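Landlow Community Workshop - Members' Forum
Board: Robotics and Automation
Topic: Two-arm bench, request for comment before the October build

n_shevchuk
Workshop member
Good evening. I am writing on behalf of the group building the two-arm bench in the rear bay. The proposal is to mount one arm at each end of a white-topped table, inside a black rail frame, and to have them pass a hand tool from one gripper to the other. All work to date has been done in simulation. Comments are invited on the layout before any rail is cut. The budget for the frame has been approved. The budget for the arms has not.

Domański
Workshop member
Thank you for posting this. My concern is the spacing. With the arms at opposite ends, both must reach well into the middle for the handover, and neither has much left over for correction. I would ask the group to consider placing both arms along one long side.

swrobel
Bay coordinator
I do not support the side-by-side layout. We tried it in the model in the spring and the elbows fouled each other in 16 of 40 runs. The facing layout had its own faults, but the arms stayed out of each other's way until the handover itself.

Domański
Workshop member
With respect, those runs used the old elbow limits. I would not treat them as settled. Has anyone repeated them?

swrobel
Bay coordinator
They have not been repeated. I accept the point and will add it to the list. I would still ask that the frame order go ahead, as the frame is the same size in either case.

tekora_bench
Workshop member
A separate matter. Why are there loose cubes on the table during a tool handover? They add nothing to the test and the grippers will knock them.

n_shevchuk
Workshop member
The cubes are there for the sorting task, and we wished to keep a single table file for both tasks. I would prefer to leave them in. The real bench will seldom be clear either.

tekora_bench
Workshop member
I disagree, but I will not hold up the order over it. Please record that the handover should also be run on a clear table. Could the group also post views of the current model? The Nenum mounting plates need a firm centre line, and I cannot judge the reach from the parts list.

n_shevchuk
Workshop member
Recorded. Views of the current model follow.
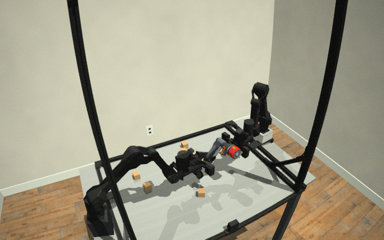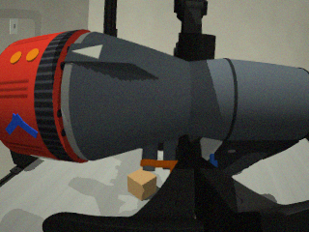
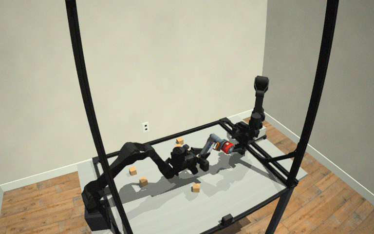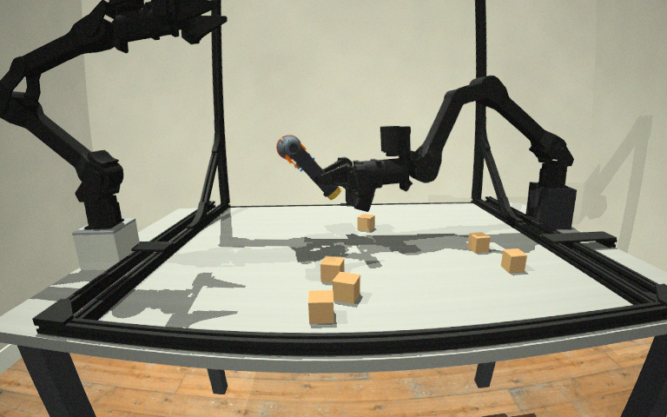
Simulated two-arm bench, N. Shevchuk. First and third: tool between the two grippers. Second: close view of a red and grey arm segment. Fourth: tool held by the right arm, left arm raised.

Domański
Workshop member
Thank you. The first and third views do not change my mind about the spacing. I will rerun the side-by-side layout with the new elbow limits and post the figures in this topic.

swrobel
Bay coordinator
Agreed. The frame order will be placed in the meantime. Please send any further comments on the rails to me directly - Stanisława Wróbel, rear bay desk, after 5 p.m.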